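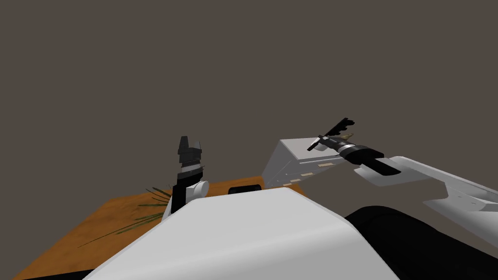 Muchen Ren, planning and tooling

Hello from the Hivska corner! We've spent most of February inside the simulator, teaching the planner to stop being so timid about two arms sharing one table. The old version kept one arm parked until the other had finished (very polite, very slow). The new one plans both together, and my test set of 72 starting layouts now runs overnight on 2 machines. I've left the plant on the table, leaves and all, because thin stuff like that is where our collision checker used to get in a muddle.

Jiahui Cai has been on the wrist view. Her change makes the planner check where the fingers sit either side of a tall, slender object before it closes them, and shift sideways if one is nearer. It's only a few lines of code, but I love it!

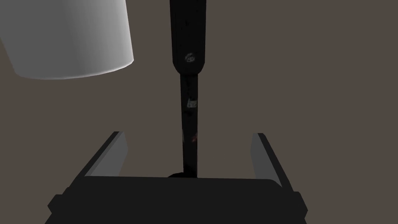 Try it yourself

The branch is called Reletti. Pull it, run the 11 short layouts first, and send me your logs, even the ugly ones.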